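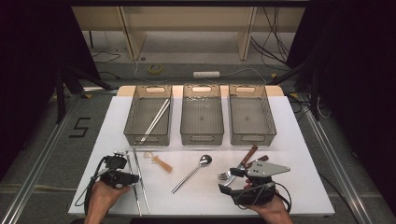

Three Baskets and a Pile of Silverware at Karam

2023-09-02 - I stopped by the Karam community kitchen to see how the big drawer cleanup is coming along, and I stayed way longer than I meant to (there was cake). Annelies Widmer got the whole thing going in July, after one too many potlucks where the forks had wandered off.

The plan is simple. Everything gets dumped out, then sorted into see-through gray baskets, with chopsticks in one, spoons and forks in another, and knives in the last. I love that the baskets have handle slots, so you can carry one straight to the table! The metal chopsticks and the wooden-handled knives have always been a jumble, and I'm as guilty as anyone.

Annelies has 15 place settings to get through before the fall supper, and 4 drawers still to empty. If you're missing a spoon from the last potluck, come by and look before it gets a new home.

Comments (3)

Chin-lung Poon: Please keep the white chopsticks away from the metal ones this time!

Sebastian Nedelcu: Are the baskets okay in the dishwasher?

Yi-chun Yau: I think two of those spoons are mine, oops. Coming by to check.

Contact the newsletter | © 2023 Karam Kitchen News | Back to top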